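Last updated Oct 5, 2025. Maintained by Wajid Mengal. Send corrections to the bench channel.

# Gripper and camera comparison: frequently asked questions

These are the questions we get most often about the simulated pen-holder task, the two grippers we compare on it, and the camera views that go with them. If you only want to run the task, skip to "Running it yourself."

## The task

### What does the arm have to do?

Pick up a marker from the table and put it into a mesh pen holder. The arm starts from its home pose, and an episode ends when the marker is released or the step limit is reached. The step limit is 848 for every run, whichever gripper and controller are in use.

### Why a marker and a pen holder?

A marker is long and thin, so a small error in the grasp becomes a large error at the tip. The opening of the holder is narrow enough that a badly angled marker hits the rim. We tried a block-and-tray task first, and both grippers did so well on it that the scores told us nothing.

### What counts as a success?

The marker has to be inside the holder, out of the fingers, and at rest. The holder has to be upright. A marker leaning on the rim from the inside counts. A marker lying across the top of the rim doesn't.

### Are any of the results from a real arm?

No. Everything on this page is from simulation. We plan to repeat part of the comparison on hardware, but we don't have a date for it.

## The grippers

### Which grippers are being compared?

The Jullico and the Trelodska. Both are two-finger parallel grippers. The Jullico has the shorter fingers and closes faster. The Trelodska has a softer pad model and a wider stroke.

### Which one is better?

It depends on how the marker is lying. The Jullico does better when the marker is flat and clear of other objects. The Trelodska does better when the approach is slightly off, as the pads let the marker settle before the grip is tight. Neither is good when the grasp is made close to one end.

### Do both use the same grip force?

They use the same force limit. The controller can stay below it, and the Polák controller usually does. If you change the limit for one gripper, change it for the other and say so in the run notes.

### The marker rotates between the fingers. Is that a bug?

Usually not. A marker held away from its center of mass will turn under its own weight if the friction is low enough. Check the friction value before you file a report. If the marker turns while the arm is stopped and the value is correct, then we want to hear about it.

## The cameras

### Which views are recorded?

Two for each run: a wide view that takes in the arm, the table and the holder, and a close view. Both are saved at the same step rate.

### How different are the two views?

Quite different. The close one can be filled by a single object, with the table and wall running at a steep slant behind it. The wide one shows the arm over the table, but the marker is small in it.

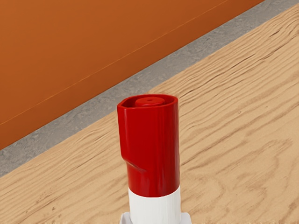
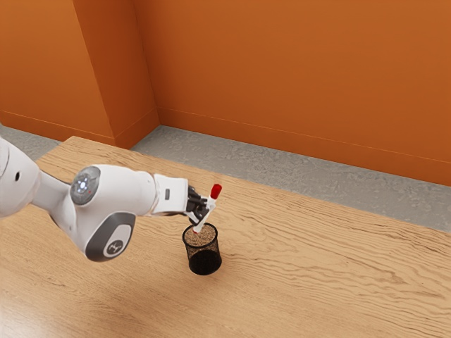
*Simulated views from the pen-holder setup. First: close view of a red cap on a white body. Second: the gripper holding the marker above the mesh holder.*

### Should the close view be leveled before training?

Leave it as it is. Oluf Snorradóttir tested a version with the image rotated to keep the horizon flat, and the policy got worse at judging which way to turn the wrist. The rotated images also have blank corners, which have to be cropped or filled.

### Can I train on the wide view alone?

You can, and it is a useful baseline. Expect trouble in the last part of the move. From the wide view the gripper can hide part of the marker, and the mesh of the holder makes its outline harder to pick out at low resolution.

### Can I train on the close view alone?

Yes, but the policy tends to lose track of the holder once it is out of view. Adding joint positions to the input helps. Adding the wide view helps more.

### Does the wood grain cause problems?

It did with one older feature extractor, which locked onto the darker grain lines and reported motion that wasn't there. The current one handles the tabletop well. If you swap in your own, try a plain table texture first so that you have something to compare against.

## The controllers

### Which controllers are supported?

Polák and Rurkotier. Polák plans the full path before it moves. Rurkotier corrects at each step from the camera input – it is slower to set up, and it copes better when the holder has been placed a little off its expected spot.

### Can I mix results from both in one table?

Only if the controller has its own column. In May we published a table with the two pooled together, and it made the Trelodska look weaker than it is. That table has been taken down.

## Running it yourself

### How many episodes do I need?

We use 600 per gripper and controller pairing. With 4 pairings that is a long job on one machine, so split it by pairing. Don't split a pairing across machines with different physics settings.

### Which seed should I use?

Seed 17 for the placement file. It sets where the marker and holder start. Other seeds are fine for training, but reported scores should come from the shared placements.

### My scores don't match yours. What should I check?

Check these in order:

1. The placement file is the shared one.
2. The step limit hasn't been changed.
3. The gripper's friction value matches the one in the config.
4. The camera inputs haven't been swapped. The code doesn't check for this, and a policy fed the wrong view will still run.

If all of that is right, send the config and the logs for a few failed episodes to Wajid.

### Can I add my own gripper?

Yes. It needs a mesh, a joint description and a force limit. Open and closed positions have to be given in the same units as the existing grippers – most failed submissions so far have had this wrong. Oluf reviews new grippers and will send back a short test run before yours is merged.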